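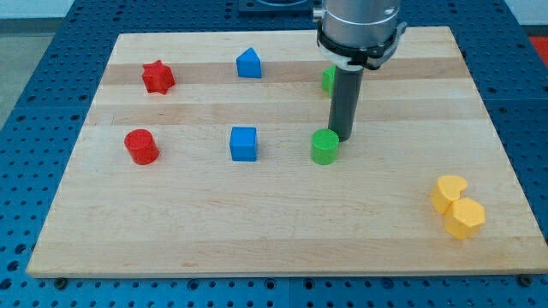

The Skerdale board with nine of the little blocks out on it. You can see the darker stripe towards the back.

Skerdale butcher-block board, four months in
Posted 20 January 2024

I've had a few emails asking whether I still like this board, so I'm finally writing it up properly. Short version: yes, mostly, with a grumble about the weight and a bigger grumble about the oil they sell you with it.

I bought mine from the Fendport shop after going round and round between this and the Barrientos one. The Barrientos is prettier in the hand, I'll give it that, with nicely rounded corners and a groove round the edge, but a groove is the last thing I want when there are small blocks about. They roll in, they sit there, you pick them out with a fingernail. A plain flat top suits me far better. Mine came to 142 pounds including delivery, which made me wince, and I had already talked myself into it by the time I saw the total so there we are.

First impressions! It's a big rectangle made of long strips glued side by side, pale cream next to something a bit warmer, and then one band of a much more honey sort of colour running the length of it. I didn't know the darker band was coming. The one on the website looked the same shade all over, and I rang up to ask if I'd been sent a second. Delia Lucero, who I think answers every phone they've got, told me they vary and I could swap it if I liked. I kept it and I've grown very fond of that stripe. It's handy too — when I'm setting things out in rows I use it as a guide for the back one.

You'll have noticed I'm not chopping carrots on it. I do have a kitchen board (cheap, ugly, fine) and I wanted this purely as a surface for sorting and building. The blocks come in small plain shapes and they're hopeless on anything that isn't flat. I tried them straight on the blue pegboard and of course that's all holes, so anything little ends up sitting crooked. I tried a tray, but the tray flexed. I tried the back of an old picture for about a week and I'd rather not discuss it. On the Skerdale everything stands up and stays where it's put.

The colours show up well against it as well, which I hadn't thought about when I was buying. I'd nearly gone for a dark walnut one because I fancied it, and I'm glad I didn't. A green block on pale wood is easy to spot from across the room. On the walnut I reckon I'd be hunting for half of them by teatime, specially at this time of year when the light goes so early.

Now the fixing, because two people asked. The board doesn't come with anything. No feet, no clamps, no holes. If you put it on a kitchen worktop it's heavy enough to look after itself, but on a smooth painted surface it creeps. Only a few millimetres, but if you've lined everything up with care then a few millimetres is very annoying. There's a bolt at each of the two near corners on mine, dark heads, quite small, and I stopped noticing them within a day. Pegboard is wonderful for this sort of thing as you've got holes everywhere to choose from. Do check your bolts are long enough before you start. I had to go back out for another packet and the shop was shut.

The weight. Goodness. Bello Garba helped me get it in from the car and said a word I won't repeat. If you need a surface you can whip out and put away again every evening, this isn't it, go and look at the Juna folding mat, which rolls up and lives in a drawer. The Juna has a slight bounce to it that I can't get on with, and it curls at the ends for the first hour, but my sister has one and thinks I'm mad to have bought a lump of tree. We've agreed to differ.

Finish and wear. It arrived smooth all over apart from one rough patch on the underside, which I sanded off in a couple of minutes. The grain is very fine and you only really notice it close up. There are some faint marks on the top by now. I don't mind them. I'd mind them a lot on a dining table, but this is a work surface and I'd sooner use it than tiptoe about. If you're the sort who'd mind, buy the oil and be strict about it.

About that oil, though. They pop a little tin in the box, 18 ml, and that did not cover one side of mine. Not even close! A full-sized tin from the same people is silly money. I ended up using ordinary mineral oil from the chemist, two thin coats with a night between them, and it's come up lovely. Let it dry properly. I was impatient the first time and had greasy blocks, every one of which had to be wiped.

Cleaning is just a damp cloth and then a dry one. I haven't soaked it and wouldn't. One of the glue lines near the left end worried me in the autumn as I thought I could feel a ridge there, but I've run my thumb over it again this morning and it's flat, so either it settled or I imagined it.

Would I buy it again? I would, though I'd probably wait for one of their sales, and I'd ask for a photo of the actual board if you're fussy about stripes. They do a smaller size as well which I've not tried. If anyone has the small one, do tell me whether it's the same thickness, the website says yes and the leaflet in my box says no.

Four stars. The missing one is for the tin of oil.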